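Carrier Bags at Home: Gallery

Gizella Gulyás started keeping plastic carrier bags in May, after a cupboard in her flat in Nalham would no longer close. The gallery is her look at how shopping bags get stored, hung up and used again. Bags are sorted by size and by what is printed on them, and the small ones outnumber everything else. A roll of 500 was bought from Hegyi, a packaging shop that has since moved to Sosau. The rest came home with groceries and takeout.

Page updated 2020-10-24. 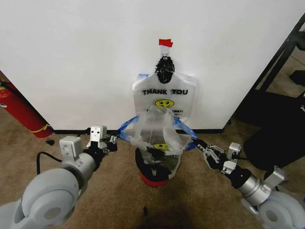 THANK YOU bag with smiley, clipped to the wall. Second smiley bag in front.

The "THANK YOU" bag is white with black capitals and a yellow face below them. A black clip holds it at the top of the handles, and a bit of red tape on the wall marks the spot. The one in front is thin and see-through, so the print shows only faintly.

Hanging a bag by its handles keeps the mouth easy to find. Folding takes less room but is slower – Gizella folds hers into triangles and fits 65 in a shoebox. Thin bags go in a separate box, as they slide out of any fold.

Bags with holes are used for packing glasses. Clean ones go back to the store or line the small bin in the bathroom, which takes the 8-liter size.

More bags will be added when the Skameo drawer has been sorted. Comments are closed on this page, but the contact form works.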